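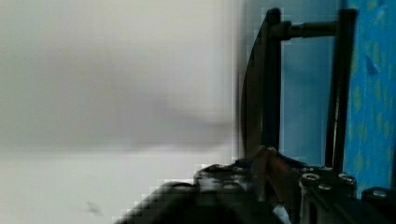

*Deux bleus voisins : l'un presque uni, l'autre vif, avec des marques jaune-vert un peu passées.*

# Mat ou brillant ?

Regarde autour de toi. Certaines surfaces brillent, d'autres non. Une cuillère brille, un mur peint beaucoup moins. Pourtant, c'est la même lumière qui tombe sur les deux.

Pour qu'on voie un objet, il faut que de la lumière rebondisse sur lui et arrive jusqu'à notre œil. Tout dépend ensuite de la façon dont elle rebondit.

## Les surfaces mates

Une feuille de papier paraît lisse sous le doigt. Au microscope, on y voit des creux et des bosses. La lumière repart donc dans tous les sens – on dit qu'elle est *diffusée*. La feuille a l'air claire partout, sans point très lumineux, et on ne peut pas se voir dedans.

## Les surfaces brillantes

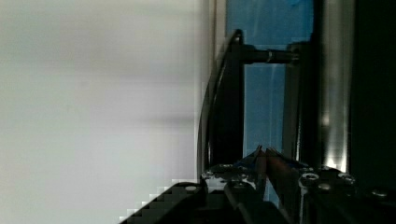
Le métal poli a été frotté jusqu'à ce que ses bosses deviennent minuscules. La lumière y rebondit presque comme une balle sur un sol bien plat : elle repart surtout dans une seule direction. Sur le cylindre argenté, à droite, on repère des reflets tout en longueur, dont une bande blanche étroite vers le bas. Le mur clair, à gauche, n'a que des ombres grises très douces.

Et le noir ? Un objet noir absorbe une grande partie de la lumière, mais il peut briller quand même s'il est bien lisse. La couleur et la brillance sont deux choses différentes.

## À toi d'essayer

Mabli et Rhydian ont fait cette expérience à l'école de Silstead. Il te faut une lampe de poche, une cuillère en métal, une feuille blanche et un carré de papier aluminium.

1. Ferme les rideaux.
2. Éclaire la feuille, puis la cuillère.
3. Bouge la tête sans bouger la lampe. Le reflet de la cuillère se déplace, la feuille ne change presque pas.
4. Éclaire l'aluminium, froisse-le, déplie-le et recommence.

Ne dirige jamais la lampe vers les yeux de quelqu'un.

Une fois froissé, l'aluminium fait plein de petits reflets. Chaque pli est tourné d'un côté différent et renvoie la lumière ailleurs.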